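What the arm changed on the pot bench

Posted 13th October

I work at the Serthorpe site of a small firm that checks and packs cookware. Our main line at present is the Ulent range, which arrives as loose pots and loose lids and leaves as sets. In April we began moving part of the bench work over to a robotic arm. I have been asked a few times how it is going, usually by people who want to hear either that it is a marvel or that it has cost someone a job. I can report neither, so I will put down what has changed and leave it there.

The task before

One person stood at the bench for a full shift. They lifted a pot from the crate, looked inside it, felt the rim for burrs, checked that both handles were tight, took a lid, fitted it, turned it, lifted it off again and put both pieces to one side. There were 19 steps on the old sheet, and most of them took less time to do than to read. On a normal day the bench got through 432 sets. Wrists were the weak point. Two of us had physio for it in the same year, and we rotated off the bench every two hours as a result.

The task now

The repeated lifting of lids is the part being handed over. The controller runs a scheduling package called Jullar, which decides the order of moves and logs each one. A person still loads the bench and still checks the rim by hand. We tried a camera for the rim check and dropped it after a fortnight: polished steel reflects whatever is near it, the arm included, and the software kept reporting reflections as dents.

The log is useful and slightly tiresome. In the first month it held 1,316 stops. Most were minor: a lid that had not settled in the holder, a grip a few millimetres too high, a pot turned so that its handle was in the way. Each stop wants a reason code, and the person on the bench enters it. That is new work which did not exist before, and it was not in the original plan for staffing.

Pot orientation turned out to matter more than anything else. A human hand corrects for a handle in the wrong place without the owner of the hand noticing. The arm needs the pot put down with the handles in line front to back and the lid upright in its holder on the right, knob facing the pot. We use the squared surface of the bench to line things up.
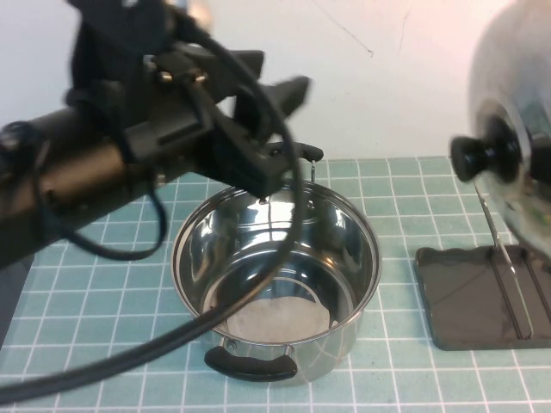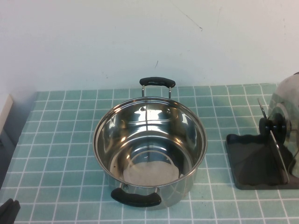 What it changes for the people

The physical load is lower. I can say that with some confidence, having done both versions. The rotation off the bench is now every three hours and could be longer.

Attention is a different matter. The old job could be done while thinking about something else or talking to whoever was opposite. The new one has long quiet spells and then a stop that needs dealing with at once. Several of my colleagues find this more tiring than the lifting. I find it duller in the morning and worse after lunch.

Skill has moved as well. Reading the log, setting a grip height and restarting a sequence from the middle are now part of the job, and only some of us have been shown how. Training was given to the early shift first. The late shift learned from a printed sheet, and their stop times are longer for it. The difference shows up in the weekly figures, where it looks like a fault in the people.

Pay has not changed. The grade for the bench was written when it was a lifting job, and the review has been put back once already.

Next steps

Our other site, Salem, is due to get the same arrangement. I have sent them our placement sheet, the list of reason codes with the 2 we never use crossed out, and a request that both shifts be trained before the arm is switched on. They have asked whether the holder can be fixed to the bench. We have not fixed ours, as the smaller lids need it nearer the pot, but I will be testing a pair of stops for it next week and will post the measurements when I have them.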